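Robot Rules: How to Be Safe Around a Gripper

I love robots. I've loved them ever since I was little and tried to build one out of cereal boxes (it didn't work, but it looked great!). These days I get to spend lots of time around real ones and the tools that go with them, and the first thing I always learn in a new place is the rules.

Yes, robots have rules! So do the people who work with them. Some are called standards. A standard is a set of rules that lots of people agree on, so that a machine made in one town is just as safe as a machine made in another.

Let's start with the part that does the touching. A gripper is a kind of hand. It has two fingers that close together, and it can hold clothes, cups, toys and plenty of other stuff. Some grippers sit on the end of a robot arm, and some are held by a person.
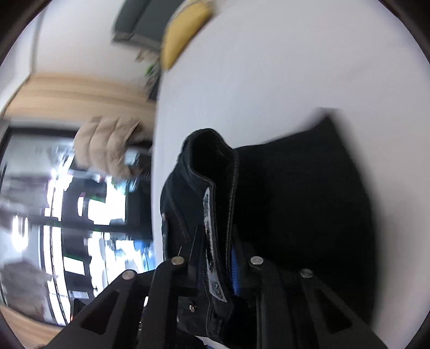

A gripper's black fingers up against some black clothing.

Clothes are tricky! They flop, they fold and they have zippers and buttons. That brings me to my favorite rule – go gently. A good gripper should squeeze just enough to hold on. Squeeze too hard and you could rip a seam or pinch somebody's finger. Ouch!

The second rule is about pinch points. A pinch point is any spot where two moving parts come together, like the hinge of a door. Grippers have them between the fingers and at the joints, so keep your own fingers out of there, even when the gripper is still. It might not stay still!

Rule three is to look before you squeeze. If two people are working side by side, each one needs to know what the other is about to do. At Kollelside, where I first learned all this, we say "closing!" out loud before we close a gripper near somebody else. It feels silly for the first five minutes and then you do it without thinking. 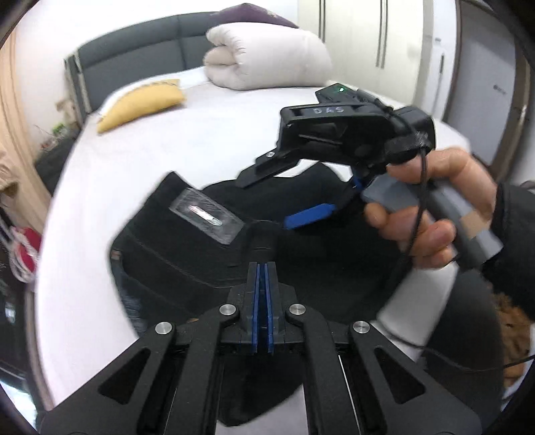
Wendelin Lehner wrote to me that saying it out loud is fine, but waiting for an answer is better. What if the other person is daydreaming? You should hear "okay!" before anything moves.

I think that's a super good point, so I've added it to my own list. Sharp things get a rule too: a grown-up handles them, every time, and they stay in their package until they're needed.

Want to try this at home? Grab some kitchen tongs and a sock, and ask a friend to be your partner. Say "closing!", wait for the "okay!", and pick up the sock as softly as you can. Then swap places and let your friend have a turn with the tongs.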